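PRESS RELEASE
5th March

Haugland puts numbers on what it takes to teach a robot to empty a bin, and says the answer is still unclear

Haugland, the maker of metal bins and trays for factories, today published the first results from Prudemell, its project to find out whether a robot arm can learn bin picking from recorded examples. The project has gathered 2,081 recorded attempts at lifting plain blocks out of a metal-sided tray. The company is not launching a product today and does not expect to launch one this year.

Bin picking is the job of reaching into a container of parts lying any old way and taking out one at a time. People do it without looking twice. Machines have been sold for it for a long time, and many of Haugland's customers own one that now stands under a cover. The newer claim, made by a growing number of suppliers, is that a learning system shown enough examples will work out the job for itself. Haugland's customers have been asking whether they should believe it.

"We were told by three different suppliers that we would need a few hundred examples and a free afternoon," said Liv Forsberg, who leads Prudemell. "I wanted to see what was in those examples, who made them and what got thrown away. None of the three could tell me, so we made our own."

Each attempt is recorded from start to finish, with the arm's movements, the state of the gripper and the camera view saved together. A person then marks it as a clean pick, a poor pick or a miss. Poor picks and misses are kept. Haugland believes this matters, as a system that has only ever seen things go well has no reason to know when they are going badly.

The work is done with a KUKA arm and a bin clamped in place beside it. Blocks in two colours are used so that the people marking the recordings can say quickly which one was being reached for. They are dull objects, and were picked for that reason. The team wanted to settle the simple case before moving on to castings, brackets or anything with a hook on it.
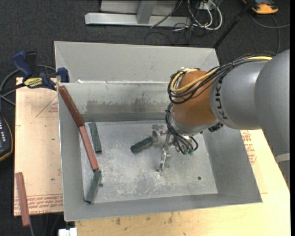 Haugland Handling Trials Group

The group found that the blocks in the open part of the tray gave very little trouble. The walls and corners did. A block lying close against the side leaves little room for a metal finger, and the arm must either come in at an angle or nudge the block away first. Of the 2,081 attempts, 354 involved a block touching a wall. The group now thinks that share was far too low, and that a good part of its early recording time went on picks the system could already manage.

There was also the question of who drives the arm. Two operators guided it during the first stage, and their habits can be seen in the recordings. One came straight down and closed. The other liked to slide a block along the floor of the tray before gripping it. The learning system copied both, and sometimes began with one and finished with the other.

"You are collecting blocks and grippers, and you are also collecting Tuesday-morning people and end-of-shift people, if I can put it that way," said Arvid Holmgren, who runs the recording sessions.

A further 138 attempts were left out of the set entirely. Some had gaps in the saved data, and in others the two people marking them could not agree on what they had watched. Haugland is publishing the number because it has rarely seen such a number published by anyone else. Readers comparing one set of examples with another may wish to ask for it.

After training on the full set, the system was given 40 fresh layouts, arranged by a member of staff who had taken no part in the recording. Haugland is not releasing a success rate from that test. The group considers 40 layouts too few to support a percentage, and a percentage is what would be quoted. What it will say is that the system did well in the middle of the tray, badly in the corners, and gave no useful warning of which was about to happen.

Forsberg said the last point worried her most. "An arm that fails and stops is a nuisance. An arm that fails and carries on as though it had a part in its fingers is a real problem further down the line. More examples may fix that. I have been promised so. I would like to see it first."

The recordings are stored and sorted with Irkix, a labelling tool written by the group for this project. Irkix shows each attempt alongside the earlier ones most like it, which has helped the team to spot when it was recording the same pick over and over again. Haugland has no plans to sell the tool – it is fairly rough, and the group would prefer to go on changing it.

A second stage begins in April at the company's Skillen site. It will use the same style of bin, with most of the starting layouts set close to the walls and corners. The operators will swap at fixed times, and each recording will carry a note of who was at the controls. Attempts where the arm pushes a block before gripping it will be marked separately, so that the two ways of working can be taught apart or together and the results compared.

Haugland will also try the same training with a smaller set, chosen by hand from the first stage. If a smaller set does as well as the full one, the group will say so, even though it would mean a good deal of its own time had been wasted.

Customers thinking of buying a learning-based picking system are asked not to treat these results as advice for or against any supplier. The group does suggest putting some plain questions before signing anything. Were the examples recorded in a bin like yours? How many were dropped, and on whose say-so? What does the system do when its fingers close on nothing?

Notes to editors

Haugland makes sheet-metal bins, trays and stands for factory use. The Handling Trials Group tests how these are used by people and by machines.

Prudemell is paid for by Haugland alone. No robot maker or software supplier has funded the work or seen the results before today.

The first-stage recordings are not yet open to the public. Requests from researchers will be considered once the second stage has finished.

Liv Forsberg and Arvid Holmgren are available for interview through the Haugland press office. Visits to the Skillen site can be arranged from April onwards, by appointment.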